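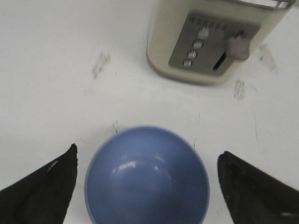

Photo: Grisance kitchen table, wrist camera view

Blog > Robots > Learning to teach

I've been promising a proper update on the Grisance work since December, and every time I sit down to write it I end up going back to the table to do "just one more" and then it's dark out and I've got a stiff neck. So tonight I'm writing first and playing with the robots afterward, and if this rambles, well, you know what you signed up for when you came here.

For those of you who mostly read this blog for the garden: Grisance is the kitchen project I've been helping out with over in Rurnwood, in the upstairs room at the Lyons building. We have a table with 2 arms, a toaster, a couple of bowls, a saucepan and some other bits, and what we do all day is show the arms how to handle them. I say "show" because that's the word that finally made it click for me. I hold a pair of handles, I move my own hands, and the arms on the table move along with me while everything gets saved. Later on somebody cleverer than me feeds all of that into a training run, and we find out how well I taught.

What surprised me in the first weeks was how much of a simple job I'd never noticed I was doing. Take a bowl. You want it a bit to the left, so you reach out and move it, and your thumb goes over the rim and your fingers go under and at no point do you think about any of it. Now do the same thing with two stiff fingers that only open and close, and no feeling in them at all! The first time I tried, I came down too low and pushed the bowl across the table like a hockey puck. The second time I was so nervous about doing that again that I closed the gripper on thin air, a good inch above the rim, and lifted nothing at all with enormous care.

The wrist view is what saved me. I used to watch the arms directly, over the top of my glasses, and I was forever misjudging how far away things were. Then I was told to try looking at the little screen for the last few inches, where you're seeing things from the gripper's own side, with the fingertips coming up at you from the bottom, and it was like somebody had turned the lights on. I do the big movement with my eyes on the table, then glance over for the grab. It's a bit like parking, if you learned on a car with a backup camera (I didn't, and I still don't trust them in cars, but never mind).

The other thing I had to learn was to stop fixing things so fast. If I fumble a bowl in my own kitchen, I catch it before I've even noticed. With the arms, a quick grab comes out as a nasty little lurch, and then that lurch is in the recording forever and the robot may well decide that lurching is part of the job. So now I slow down, back off a little, and come in again as if I'd always meant to. I've become quite fond of those recordings. A demonstration where I miss slightly and recover calmly feels more useful to me than one where every single thing goes right the first time, although I'm told you want plenty of both.

We're using Flinari to record, and I've made my peace with it. It has a foot pedal for start and stop, and for a while I kept pressing it twice, so there's a whole run of early recordings that last less than a second and show me doing nothing whatsoever. Those have been cleared out. I now take my shoe off on that side so I can feel the pedal properly, and I'd recommend it to anyone, as long as you've thought about your socks that morning.

Toast is my favorite thing to have on the table, and also the biggest pest. It's light, it's crumbly, it leaves bits of itself behind, and the gap between holding it and crushing it is very small when you can't feel what you're doing. I find it goes better if I think about the slot and not about the bread, and come at it straight from above. Bowls I like to take by the rim, with one finger inside and one outside, and I try to have the wrist turned the right way before I get there. If you leave the turning until you're already holding on, the arm has to do something awkward with its elbow, and I find myself leaning sideways in my chair to help it, which does nothing.

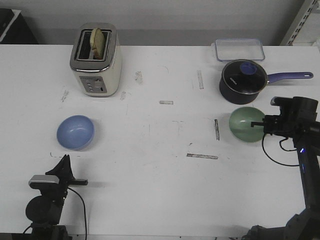
Someone asked under my last post whether it wouldn't be simpler to just program the thing, since a bowl is a bowl and a table is a table, and you could tell the arm exactly where to go and be done in an afternoon. I did think about that one for a while, because it's a fair question and I asked it myself at the start. You could, if the bowl was always in the same spot. The trouble is that we don't want it in the same spot. We move things between turns on purpose, a little this way, a little that way, sometimes with the pot nearby and sometimes not, so that what gets learned is how to find a bowl and pick it up, and the exact inch of table doesn't matter.

That table, by the way, has had a hard life. We used to mark starting places with tape, and then we changed our minds, and pulled it up, and changed our minds again, and you can see the ghosts of all those decisions. I had a go at scrubbing them once and got nowhere much.

The saucepan is what I'm working on this month. The lid sounds easy, doesn't it? It has that nice knob on top and you'd think you could simply pinch and lift. 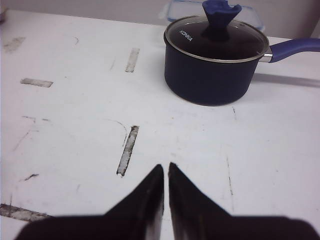 But you need to be very nearly over the middle of it, or it tips as it comes up, and then you've got a glass lid hanging at an angle and your heart in your mouth. I've been practicing bringing the arm in high, stopping for a breath, and only then coming down. The stop is hard for me. I'm a person who talks while she cooks and does four things at once, and to sit there with both hands still, waiting for an arm to settle, goes against everything in me. It's getting better. I can even do it without holding my breath now, most of the time.

Handles are a different story and I haven't found my way with them yet. They stick out to the side, so if you grab one at the end, all the weight of the pot is pulling away from you, and if you grab it close in, you're crowding the pot itself. I've been trying both and keeping notes in the back of my recipe notebook, which seemed like the right place.

We're at 781 recordings as of this afternoon, and the hope is to get to nearly 2,000 before we do the big training run. I'm back at Lyons early tomorrow, so I'd better get to bed. If any of you have taught an arm to lift a lid without the wobble, please do tell me how you hold your wrist, I'd love to know.

2 comments | Share this post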